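Haberkorn rents out its laundry training kit

Horex, a small firm in Ravthorpe, now offers a rental kit for teaching household robots to do laundry. The kit, named Haberkorn, costs 2178 euros for 3 weeks and includes almost 43 hours of first-person recordings from self-service laundries. "The robot must learn the whole room – also the basket and the step," says product manager Taner Ertürk. Orders open in June.
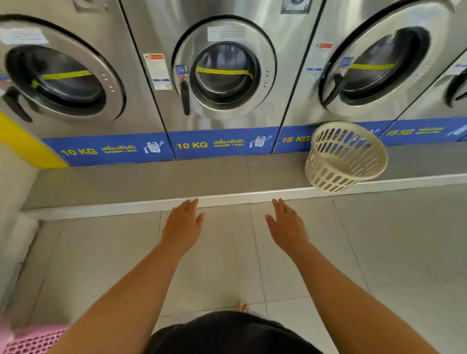 Hands at the platform edge below a row of 10 kg and 15 kg washers.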